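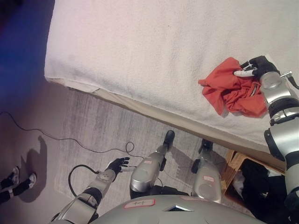 White terry blanket on the bed, with a crumpled red-orange garment lying on it.

January
By the Gritum house desk

The Zolbridge apartment, unit 1246, has one bedroom, and the bed is where the laundry gets sorted. This page of the Gritum gallery is about that bed, its blanket, and the clothes that end up on it. The kitchen and the hall have their own pages.

The blanket

The white blanket is terry cloth, with a soft looped surface like a bath towel. We bought it in the fall to replace a knitted one that had stretched out of shape. It covers the top of the bed, and you can see the beige side of the mattress below it.

Terry wrinkles a little and we leave it that way. Ironing flattens the loops and they take a couple of washes to come back. When we want the bed to look neater we pull the blanket straight from the corners, then run a hand along the long edge. The corner usually needs a second pull.

It is washed by itself in warm water with half the normal amount of detergent. The first two washes left lint in the machine, enough that the filter had to be cleaned both times. It has shed much less after that. We don't use fabric softener on it, as softener coats the loops and they stop soaking up water. That matters less for a blanket than for a towel, but the blanket also feels heavier and a bit greasy after softener. One wash with no detergent at all cleared that up.

In the dryer it gets 60 minutes on medium. At the 30 minute mark we take it out, shake it, turn it over, and put it back. Left alone, it rolls itself into a ball and the middle stays damp. If the middle is still damp at the end it goes over the bedroom door overnight. A short line on the balcony works in summer.

White shows everything. Coffee comes out if you get to it the same day with cold water and dish soap. Ballpoint ink did not come out, and there is a small blue mark on one side that we turn toward the foot of the bed.

The mattress

The mattress came with the apartment. The fabric on its side is beige and it creases some along the bottom. We vacuum the sides with the brush attachment when the sheets are changed. The instructions from Kakakhel, who supplied the furniture, say to rotate it twice a year, head to foot, and to leave it upright against the wall for an hour while the room airs out. We do it in spring and again when the heating goes on.

Baking soda on the top side, left for an afternoon and vacuumed off, takes care of most smells. It does get into the vacuum filter, so check the filter afterward. Don't soak the fabric. A damp cloth is enough for a spot on the side, and it should be dry before the blanket goes back over it.

Folding on the bed

The bed is the only surface in the apartment large enough to lay out a full load. The table was tried first and things slid off the end of it. The bed has its own problem, which is that clothes dropped there in a heap tend to stay until bedtime and then move to the chair. The rule now is that a load is not carried in until there is time to fold it. A normal load takes 15 minutes.

Colored clothes go on the white blanket only when they are fully dry. A new red or orange item can leave a pink patch if it is put down damp, even after one wash. We wash new reds separately the first few times, inside out, in cold water. To check, press a damp white cloth against an inside seam. If color comes off on the cloth, the item is not ready to go in with anything else.

For a T-shirt, pick it up by the top and give it one shake to get the loose folds out. Lay it face down with the collar toward the head of the bed. Smooth it from the middle out to the sides. Fold one side in along with its sleeve, then the other, and bring the hem up to the collar in two folds. On a terry blanket the cotton grips the loops a bit, so the shirt stays where you put it, but it also drags when you try to slide it. Lift it and set it down again.

Shirts made of slippery sports fabric are harder. They come undone when the stack is moved. We roll those instead, starting from the hem, and stand them on end in the drawer.

Labels go to the inside of the fold where possible. If a label scratches, take it out with a seam ripper, one stitch at a time. Scissors leave a stiff edge that is worse than the label was.

Where things go

Folded shirts go in the top drawer of the Indeck dresser, standing on edge so all of them can be seen. The second drawer is for pants and sweaters. Socks and underwear are in the third, in two shoebox lids. The bottom drawer sticks in wet weather and holds spare bedding, including the old knitted blanket. A candle stub rubbed along the runners helped for a while.

Anything with a missing button or an open seam goes in a bag on the closet doorknob. The bag gets emptied when it is full. Right now it holds two shirts and a pillowcase.

The floor beside the bed is kept clear on laundry days. Clothes fall off the side often enough, and a white sock picks up dust from under the bed very quickly. We sweep there before the load is brought in.

Questions we get about the blanket

It fits a double bed with enough left over to cover most of the depth on one side. It does not reach the floor. For winter it is warm enough over a light quilt, and in summer it is used alone. Pets' claws catch in the loops. A pulled loop should be cut level with scissors and left, as pulling on it opens up the row next to it.

We have not seen the same blanket in the store again. The closest one now in stock has a shorter loop and a sewn border, and comes in white and gray.

The Zolbridge closet page will be added to the gallery once the new rail is up.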